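Flerkero Brings Back the Overnight Boat to Drasden, With Beds This Time

New December service puts 83 cabins on a crossing that most people have, until now, spent on a bench

DRASDEN – Ferry operator Flerkero will restart its overnight passenger service to Drasden in December, four winters after the last night boat was withdrawn and a good while after passengers stopped believing the posters that said it would be back soon.

The route will be worked by the Suso, a secondhand passenger ship that has spent most of the past year in the yard at Vávra having her cabins rebuilt, her galley replaced and her carpets taken away by people wearing gloves. She will leave the Vávra terminal at 10 p.m. and tie up in Drasden at 7 a.m., an hour at which the town's one harbor cafe has agreed to be open.

The Suso has 83 cabins, all of them with a door that locks and a window or a light that does its best. Passengers who would rather not pay for a cabin can book a reclining seat on the upper deck. The company has tested the seats and confirms that they recline.

"We ran a survey when the old boat stopped, and 2425 people filled it in, which was more people than we ever had aboard in a month," said Kadir Canpolat, managing director of Flerkero. "They told us they missed the night boat terribly. We asked what they had missed about it and they couldn't name much. Mainly they wanted to go to sleep in one place and wake up in another, and they wanted the shower to be warm. So that is the plan. I can't say it came out of a strategy session."

The crossing itself has not changed. It is still nine hours, most of them dark, with a rough patch past the outer shoals that regular travelers discuss the way other people discuss their relatives. The Suso has been fitted with stabilizers to take the edge off. Flerkero makes no promises on behalf of the sea.

Food has been given more thought than before, when the choice after midnight was soup or no soup. The dining room will serve a hot supper until 11:30 p.m. and breakfast from 5:45 a.m. In between, the ship's shop on deck 4 will stay open all night, stocked with snacks, toiletries, phone chargers and other things that people remember packing.

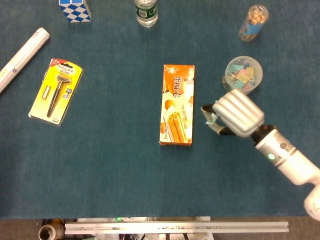
Small comforts: wafer rolls and a razor.

Master of the Suso will be Captain Socorro Taipe, who served as second officer on the previous night boat and was on the bridge for its final crossing. She has spent the fall taking the ship in and out of Drasden in every kind of weather the coast had available.

"The harbor entrance is narrow and there's a cross current, and the old ship turned like a wardrobe," Captain Taipe said. "The Suso has two bow thrusters and a much better attitude. I've put her alongside in a wind that would have sent us home before. I've also asked for the wake-up announcement to be shortened. It used to go on for 4 minutes and include the history of the lighthouse."

The announcement now covers the time, the weather and which stairs to use. The history of the lighthouse is available as a leaflet.

Cars will be carried on the lower deck, along with motorcycles, bicycles and small trailers. Drivers should check in 90 minutes before departure. Foot passengers may turn up as late as 9:15 p.m., though the gangway is long and uphill, and the wheeled suitcase has yet to be invented that enjoys it. Dogs are welcome in designated cabins on deck 2. Cats are also welcome, in theory, and should be booked by telephone.

The Drasden harbor office has resurfaced the arrivals quay and put up a new shelter for the morning bus, which has been retimed to leave after the boat gets in. Under the previous timetable it left six minutes before.

Flerkero will run the service every night through the winter apart from the holiday break, when the crew would like to be at home. Sailings may be held or canceled in high winds, and passengers who leave a cell phone number when booking will be told by text message. Those who don't will be told at the gate, by someone who is also cold.

Bookings open this month at Flerkero ticket offices, at the Vávra terminal and by phone. Return tickets are good for the whole season, and holders of unused vouchers from the old night boat may exchange them at the terminal desk. The company understands that several of these are framed.

About Flerkero

Flerkero operates passenger and vehicle ferries on the coastal routes out of Vávra. It has its own ships, its own terminal and, since last spring, its own working website.

Media contact: Flerkero Press Desk, Vávra Ferry Terminal. Journalists wishing to join a crossing should say so early and bring a sweater.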